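Speaker notes: Two hands, two grippers, one lid
Plirnholm robotics evening, March 2019
Slides by Weidong Fu and Yaqin Han, notes by Weidong

Slide 1. Title
Say hello, say thanks to the Plirnholm people for the room. Ask who has used a hand-held gripper before. If lots of hands go up, skip most of slide 2 and get on with the comparison.

Slide 2. What we set out to do
We wanted to know which gripper we'd still like after a whole afternoon of using it. Data sheets are fine for force and stroke. They say very little about how a thing feels when you are trying to hook a finger under a thin plastic rim with your elbow in the wrong place.
So: two hand-held designs, the Fenditar and the Peng. Same tasks, same table, same two people swapping over. Yaqin is left-handed and I'm right-handed, and I'm so glad we did it that way, because half of what I'm about to tell you only showed up when we swapped.
(Pause. Drink some water. I always rush this bit.)

Slide 3. The tasks
We had 9 tasks in total. Don't read them all out! Mention the zip bag, the stack of cups and the storage box. The rest are on the handout.
We logged 513 attempts with each design. Every attempt was marked as done, done with a fumble, or given up. No half points. Yaqin argued for half points and I can see why, but we'd have spent April arguing about them.

Slide 4. The storage box
This is my favourite task and I could talk about it all night, so keep an eye on the clock. A plastic tub, a lid, something small inside. Get the lid off, get the thing out, put the lid back. It sounds dull and it's brilliant, because a lid is wide, light and bendy, and it wants two hands doing different jobs.
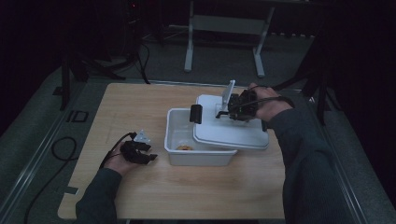 Storage box task: right gripper on the lid, left gripper resting palm up on the table.

Point at the lid first, and how far over it leans. All of that is going through one gripper, and it's a lot of leverage on a small contact patch. Then point at the left hand. Ask the room what they would do with it. People nearly always say "hold the tub", and that was our first plan as well.
Holding the tub worked well with the Fenditar, where the jaws open wide enough to straddle the wall. With the Peng we got on better by leaving the tub alone and using the left hand for the small object. Yaqin found this on her second session and my fumbles dropped as soon as I copied her.

Slide 5. Results
Show the bar chart. Leave it up for a bit and let people read.
Fenditar: fewer give-ups on wide, flat things. Lovely on the lid. Clumsy on anything coin-sized.
Peng: the other way round. It picks up small things beautifully, and the trigger has a soft start that lets you feel the grip come on. Tiring on the lid, where you end up squeezing much harder than you need to.
Be fair here: we had one unit pair of each, and the Peng finger pads were newer.

Slide 6. Cables
Yes, a whole slide on cables. Route them back over the wrist, leave a generous loop, and tape nothing until you've done the full reach in every direction. Our first loop was too short and it tugged on every long reach to the right. We threw away a morning's attempts and started the count again.

Slide 7. The controller
Both pairs ran through the same Fedura controller, so differences in lag shouldn't come from there. We did find that its default smoothing hid small finger movements. Turning it down made both designs feel much livelier, and it's one menu setting! Show the before and after traces. The bump at 1800 on the bottom axis is me sneezing.

Slide 8. What next
Softer pads on the Fenditar, and the lid task again with a heavier lid. Yaqin also wants to mix them, one design in each hand, and I think she's onto something.
Leave 10 minutes for questions. Yaqin takes anything on the scoring, I'll take grip and cables. Both pairs are on the side bench afterwards, so tell people to come and have a go.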